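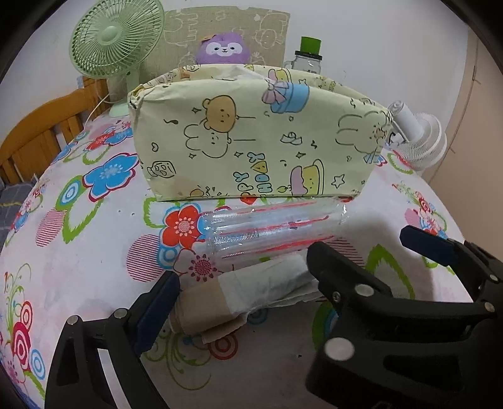
From: Arlo Kowalczyk
To: Karras Street buying group
Date: August 3, 2024
Subject: Re: Switching the whole order to Grendis

Seul-gi Yoon wrote:

> Hi all, I've been through the Grendis price list and I think we should
> move everything over from Sadus, starting with the next order. They have
> a "planet neutral" range now, the delivery is free over $228, and Nektarios
> reckons the unit prices are lower on nearly every line. They'd like a
> yes or no from us fairly soon because the introductory rate ends
> when it ends. Can people reply here if they object? Otherwise I'll
> take it as agreed.

I object, or at least I'd like to slow down.

First, "planet neutral". I rang Grendis and asked what it meant. The person I spoke to was friendly and read me the sentence off their website, which I had open in front of me. I asked whether it covered the making of the goods, the trucks or the packaging. She said it was a commitment. I asked who checks it and she said she'd get back to me. That was in July.

I don't think they're crooks. I think somebody in their office liked the phrase. Any supplier can put a leaf on a label, and we have been paying extra for leaves for a while now, Sadus included. If we want lower-impact goods we should ask for recycled content as a percentage, in writing, and where the stuff is made. If they can't answer that, we buy on price and stop pretending.
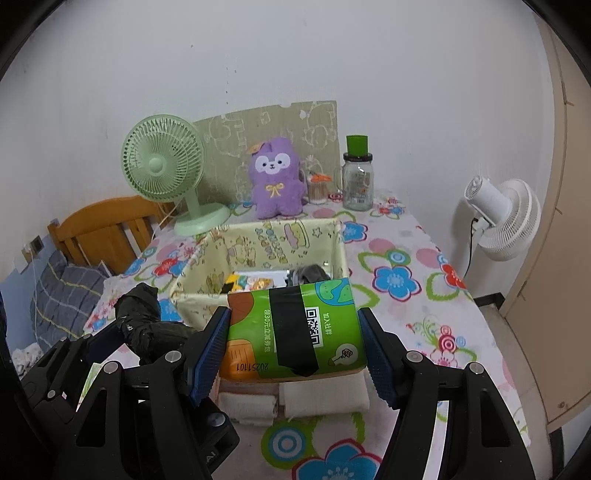
Green wrapper, something like a globe at upper right, lightbulb and flower near the lower right.

Second, the price. Nektarios, I redid your spreadsheet, sorry. You compared by pack. Grendis packs of rice, oats and dish soap are smaller than the Sadus ones, and once you work it out per kilo or per litre they are cheaper on only 3 of the lines we buy every time. Our last full order from Sadus came to $2,567. The same quantities from Grendis come to $344 less at the introductory rate, and more than Sadus at the regular rate, which is in grey type on the last page. Nobody has told me how long "introductory" lasts. Has anyone seen a date?

Third, free delivery over $228 sounds good until you read that it's per drop. Sadus brings the whole lot to Michalis's garage on one truck and we sort it there. Grendis wants frozen, dry and household delivered separately, and the household drop on its own might not make the minimum in a slow month. So we'd either pay for the truck or pad the order with things we don't need. I suspect the second is what they're hoping for.

I also don't love "otherwise I'll take it as agreed". Half this list reads its mail once a fortnight. Iraklis is away and he places the biggest order of any of us.

What I'd suggest:

Put one order of dry goods only through Grendis, keep the rest with Sadus, and see what turns up and in what condition. Ask both of them for the regular price in writing, by weight. Ask Sadus if they'll match on the lines where they're dearer, as they did with the flour when we were looking at Prakano. You may remember how keen we all were on Prakano, and how the second invoice looked.

If it works out the way Seul-gi thinks, I'll happily say so on this list and do the sorting for a month. My version of the spreadsheet is in the shared folder under the same name with "per kilo" on the end. Please check the coffee, I wasn't sure whether the bags are 900 grams or a full kilo and the price list says both.

Arlo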